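Larnden Makers Forum > Builds > Robots and automation

Breakfast table build: low camera or top camera?

Posted by grasia_bench, 4/11/24

Hello all, back with the next chapter of the breakfast table, and thank you for being so patient with me over the grippers. Both arms are bolted down in the shared workshop now and I've been spending my evenings on the bit I enjoy most, picking up fruit! I've put one of the cameras right down low, close to the height of the bowls, and I'm rather taken with the view it gives. You can judge the gap between the fruit and the table far better than I ever could from overhead.

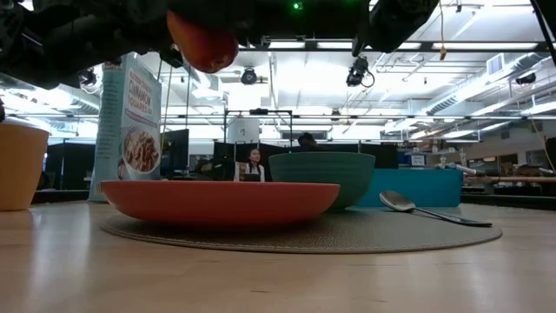
758 words in this thread · 5 min read

My question is whether I should commit to it. I've got 639 short runs saved so far and would like 2,000 before December, so if I'm going to move a camera I'd sooner do it now than halfway through.

cillo_fan wrote:
Lovely to see this getting on. I'm going to be the grump, though. A low camera is grand until you put something tall at the front, and then you've lost everything behind it. Even with those two bowls, one is hiding part of the other. I ran my little Cillo arm off a side view all last winter and ended up going back to overhead with my tail between my legs.

grasia_bench wrote:
Fair point, and I'm sorry to hear about the winter! I do have a view from higher up as well, which takes in both arms and the whole table. I just find the fingers disappear under the wrists in it. 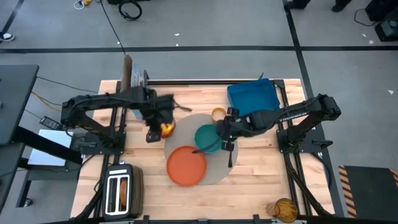 Both arms over the table, with the toaster bottom left.

ragnarsson_shed wrote:
I'd disagree with cillo_fan here, if that's allowed. Keep both. The high one tells you where things are and the low one tells you how far off the table they are, and you've done the fiddly part by getting them mounted. What I would change is that shiny tabletop. The lights come off it in streaks from low down, and mine used to drive me round the bend until I laid some plain cloth over it.

cillo_fan wrote:
Two cameras is two lots of things to knock with your elbow, mind. But yes to the cloth.

grasia_bench wrote:
Oh, the cloth is a good thought, I've got an old one at home that might do. I had another look at the low view with nothing in the fingers, to see how bad the streaks are without anything going on.

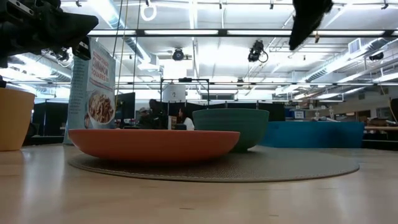 They're fairly pale, and the placemat stays nice and dull, so I may try the cloth round the outside only and leave the mat where it is. I'd also like to shift the orange bowl along a bit, so that it stops overlapping the green one, and then see whether cillo_fan is still cross with me.

cillo_fan wrote:
Never cross. Still overhead, though.

ragnarsson_shed wrote:
Mark where the mat goes before you lift it. I didn't, and had to throw out a week's worth of runs.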